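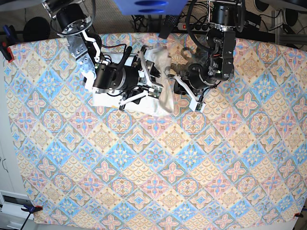 Patterned tablecloth with diamond-tile design and white towel.

DADSTEAD TEXTILE AND HOUSEHOLD LENDING SOCIETY
Minutes of the General Meeting held 2026-08-14

Present: Frida Þrastardóttir (chair), Anselmo Brandão, Otakar Kratochvíl, Sizwe Van der Merwe (minutes)
Apologies: Libor Skála

1. Minutes of the July meeting
The minutes were approved with one correction. Under item 4, "Duan Street" should read "Duan Lane."

2. Loan stock
Mr. Brandão reported that 579 items are now entered in the catalog. Table linen remains the most requested category, followed by folding chairs. The meeting discussed whether round cloths should be listed by diameter or by number of seats. It was agreed to list both. Mr. Brandão will revise the catalog before the next meeting.

3. Laundry contract
The agreement with Gendent expires at the end of the year. Ms. Þrastardóttir has received a renewal offer on the same terms, except that the pickup time would move to the morning. Mr. Kratochvíl noted that the storeroom is not staffed before noon and asked that the present time be kept. The chair will write to Gendent accordingly. A quotation from Morosier was tabled but not discussed, as two pages were missing.

4. Late returns
Members currently have 5 days to return linen after an event. A proposal to shorten this to 3 days was moved by Mr. Van der Merwe and seconded by Mr. Brandão. Mr. Kratochvíl spoke against - he considered the period too short for members living outside Dadstead. The motion was put to the vote and was tied. The chair declined to use a casting vote, and the rule stands.

5. Storeroom shelving
A sum of $2000 was approved for new shelving on the north wall. The existing hooks are to be kept. Mr. Skála had sent written comments asking for deeper shelves at floor level, and these were accepted.

6. Other business
The key to the side door has not been located. Mr. Kratochvíl will have a new one cut.
The wording of the deposit form was deferred.

The date of the next meeting will be sent to members by mail.

Action items
Catalog revision: A. Brandão
Letter to Gendent; full quotation from Morosier: F. Þrastardóttir
Side door key: O. Kratochvíl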